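Nellix Work Table – Set-Up and Care Guide

Section 4: Placing the table, first wipe-down, and laying the top cover

Read the whole section once before you start. Takes less time than doing it twice. Section 3 (legs and cross bar) has to be finished and the bolts snug. If the table is still upside down on the floor, go back.

What you need for this section

The assembled table
The gray top cover, rolled, in the long carton
Two clean cloths, lint free if you have them
A bucket of lukewarm water and a drop of dish soap
Tape measure
Pencil
The small level from the hardware bag
A second person for steps 3 and 4

No knife. No glue. The cover comes cut to size with the corners already rounded. If yours has square corners you have the cover for the Platora bench, wrong carton, call before you unroll it any further.

4.1 Choosing the spot

Against a wall is best for most rooms. A plain painted wall with nothing on it is easiest to live with – no shelf brackets at elbow height, no outlet that ends up behind the table where you can't reach it.

1. Pick the wall. Check for outlets, vents, and baseboard heaters. A heater under the table is a no. Move to another wall.

2. Measure out from the wall and mark the floor with pencil. Leave a gap of 79 mm between the wall and the back edge of the table. Measure at both ends. The gap lets the cover hang flat at the back edge and lets you get a cloth down there.

3. Two people: lift the table to the marks. Lift by the frame, never by the top. Do not drag. Dragging bends the foot screws and the damage doesn't show until you try to level it.

4. Set down gently, all four feet at once if you can manage it.

Note: If the baseboard is thick, measure from the wall itself, not the baseboard.

Note: The table may be stood at an angle to the wall if the room calls for it. Keep the 79 mm at the closest corner. The rest of the gap will be wider and that is fine.

CAUTION: Keep fingers out from under the feet when setting down. The table is heavier than it looks once the cross bar is on.

4.2 Leveling

5. Put the level in the middle of the top, pointing along the long side. Read it. Turn it to point across. Read it again.

6. Turn the foot screws by hand. Clockwise raises, counterclockwise lowers. Small turns. One foot at a time, then check both ways again.

7. Press down on each corner in turn. Any rocking means one foot is off the floor. Find it, lower that foot screw until it touches, re-check the level.

8. When the bubble sits between the lines both ways, tighten the lock nut on each foot with the flat wrench. Hold the foot still while you tighten or it will turn with the nut and you start over.

Note: On carpet, wait a day and level again. The feet sink.

4.3 First wipe-down

The bare top has a thin film on it from the factory. The cover won't lie flat over it and will creep toward the front over the first few weeks. Don't skip this.

9. Wet one cloth, wring it out hard. Damp, not dripping. One drop of soap for the whole bucket.

10. Wipe from the back edge to the front in long straight strokes. Overlap each stroke a little.

11. Wipe the edges and round the corners. Film collects there.

12. Rinse the cloth, go over it all again with plain water.

13. Dry with the second cloth. Then leave the top alone for an hour before laying the cover.

CAUTION: No bleach, no window cleaner, no furniture polish. Polish is the worst one. It leaves a slick layer and teh cover will never stay put again.

4.4 Laying the cover

Room temperature matters. A cover straight out of a cold garage is stiff and holds its roll. Bring the carton in the night before.

14. Open the long carton from the end with the arrow. Slide the roll out. Keep the carton, you may want it for storage.

15. Unroll on a clean floor, matte side up. Let it rest until the ends stop curling. If the ends are stubborn, roll it the other way once, loosely, and unroll again.

16. Carry it to the table by two corners. Line up the back edge first. The cover should meet the back edge of the top along the whole length.

17. Match the rounded corners at the back, left and right. If one matches and the other doesn't, the cover is turned around. Lift, turn end for end, try again.

18. Lower the rest toward you slowly, smoothing with the flat of your hand as you go. Middle first, then out to the sides.

19. Smooth the front edge down last. Walk around and look along the top from a low angle. Ripples show up best that way.
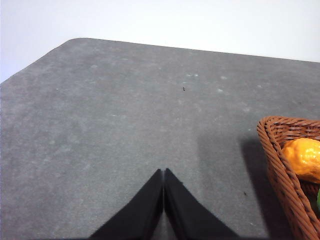 20. Leave it bare overnight. Nothing heavy on it, no lamp, no boxes, until the next day. The cover settles and grips on its own weight.

Note: Shade. The gray is not one flat color. It will look darker in one part of the room and paler under a window or a ceiling light, and the tone moves a bit from area to area. This is normal for the material and not a stain or a fault. Before reporting a color problem, turn the cover end for end. If the pale patch stays in the same part of the room, it's the light.

Note: Faint lines across the width are from the roll. They go in a week or two. Do not iron.

4.5 Checks before use

Go down the list. Fix anything that fails before moving on to Section 5.

Back edge of cover meets back edge of top, full length
Rounded corners match
No ripple you can feel with your palm
No overhang at the front
Table does not rock
Gap to the wall still 79 mm – tables shift while you're laying the cover, measure again
Lock nuts tight

4.6 Weight and spacing

Maximum load spread over the whole top: 100 kg. Spread means spread. A single heavy item should sit over the cross bar, well in from the edges, with a board under it if it has small feet.

Don't sit on the table. Don't stand on it to change a bulb.

Leave a clear strip along the front for your hands and forearms. People tend to fill the front edge first and then work leaning over things. Put the stuff you reach for least at the back by the wall, everyday things to the sides, middle open.

Two tables side by side: level the first one fully, then bring the second up to it and match heights with the foot screws. The joining plates are part 1282, sold in pairs, not in the hardware bag. Each table keeps its own cover. Do not try to stretch one cover over the join.

4.7 Everyday care

Daily: dry cloth or a soft brush, back to front. Crumbs and grit first, always, before any damp cloth. Wiping over grit scratches the surface.

Weekly: damp cloth, plain water, dry straight after.

Spills: blot, don't rub. Work from the outside of the spill in. Coffee and ink need to come up within a few minutes or they'll leave a mark. For grease use the one drop of soap as in step 9 and rinse.

Monthly: lift the front edge and check underneath for trapped moisture or grit. Wipe, let dry, lay back down. Smooth as in step 18. Lock nuts too while your down there.

CAUTION: Hot pans, irons and glue guns mark the cover for good. Use a stand or a thick board.

CAUTION: Rubber feet on lamps and small appliances can leave dark rings. Felt dots fix this.

4.8 If something is wrong

Cover creeps toward the front. Film left on the top. Lift the cover, repeat steps 9 to 13, lay it again.

Ripple in the middle that keeps coming back. Laid too cold, or smoothed from the sides in. Lift the whole front half, let it warm up, smooth from the middle out.

Corner curls up. Usually rolled the wrong way in the carton. Put a heavy flat book on the corner for two nights. If it still curls, order a replacement from Clirville.

Table rocks after a week. Floor has settled or a lock nut wasn't tight. Repeat 4.2.

Back edge won't line up along the full length. Check the cover isn't turned around. If it's the right way and still short at one end, the cover has been stretched. Lay it flat on the floor overnight and try again.

Replacement covers: order code 3000, gray, rounded corners. The older Amrani cover does not fit this top.

Continue to Section 5, Fitting the under-table tray. Have the hardware bag handy, you'll need the short screws.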